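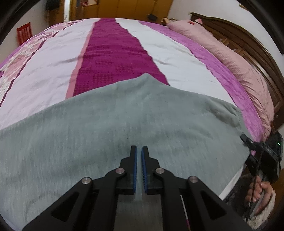 Just put on a sweater, wrote one reader under my last column, and leave the poor landlords alone, heat costs money and you people want it to be July all year.

OK. Sweater is on. Sweater was on when I wrote the column. Two pairs of socks as well, and a blanket over my knees, and I still typed half of it with my hands shoved under my legs between paragraphs.

So, again, and quicker this time. My view is that if you rent a home with heat included, you should be able to turn the heat up. Yourself. With a dial on your own wall. I can't believe this is a position a person has to defend but my inbox says it is.

Some background for anyone who skipped the first one. The Khosravi building, where I live, has 216 apartments and one heating system. Two winters ago the management company, Prudus, took the thermostats out and put in little white sensors. No dial, no buttons. The sensor reads the temperature in the hallway of each apartment and sends it off somewhere, and the somewhere decides. The hallway is in the middle of the apartment. No windows, no outside wall, warm as toast. The bedroom has two outside walls and a window that whistles. Guess which one the system cares about.

You can complain. There is a form. The form asks for your unit number and your "comfort concern" and after you send it you get an email saying the reading in your unit is within range. Well yes. In the hallway.

The reply I get most is the money one, and I don't want to wave it off. Heating is expensive. The old radiators in my last place had people running them full blast with the windows open in January, I did it myself, and it was a stupid waste. If you don't see the bill you don't think about it. Fair.

But we do pay the bill! It's in the rent. My lease says heat included, and when the new system came in the rent did not go down. Went up $50 a month, a "building improvements" fee. So I pay more and get less of the thing, and the savings go up the pipe to someone who has a thermostat at home.

Then the tenants go out and buy space heaters. I did. A Skokura, the small upright one, which eats power like you wouldn't believe and trips the breaker if the kettle is on. That's on my electric bill, not theirs. The waste didn't go anywhere, it just moved into my apartment and got more dangerous. How many of those are running behind closed doors in this building tonight, on extension cords, next to curtains? Prudus doesn't know. There's no sensor for that.

The other reply is the tough-guy one. People used to live with no heat at all, we had ice on the inside of the windows, it builds character. I grew up with ice on the inside of the windows too. What it built was a cough. I remember my grandmother moving her chair into the kitchen in November and not really moving it back untill spring, living in one room out of six, and everybody acting like that was just her being particular. She was cold. She was old and she was cold, and a whole family stepped around the chair.

That's the bit that gets me about the sweater advice. Sure, I'm fine. I'm healthy, I can get up and do jumping jacks, I can go sit in the library. A baby can't. Someone home from surgery can't. The person who feels the cold most is usualy the one in the building with the fewest ways around it, and a single number for everyone is a number picked by someone who is comfortable at it.

What would I settle for? Not a lot. Let people move it a few degrees either way. Cap it if you must, I don't need a sauna. Put the sensor in the bedroom. Brevton already has a minimum temperature rule on the books, and a fine of $800 for breaking it, but the rule says "within the dwelling" and doesn't say where, and a hallway is within the dwelling. Change the line. Say every room people sleep in. It's one sentence of new law and I will happily write it for free.

The council takes comments on the housing code through the end of May. There's a petition at the library front desk too, 929 names on it when I signed. Bring a pen, theirs is on a string and it's dying.

And to my reader with the sweater: come over some evening. Sit in the bedroom. I'll make tea, once the heater's off.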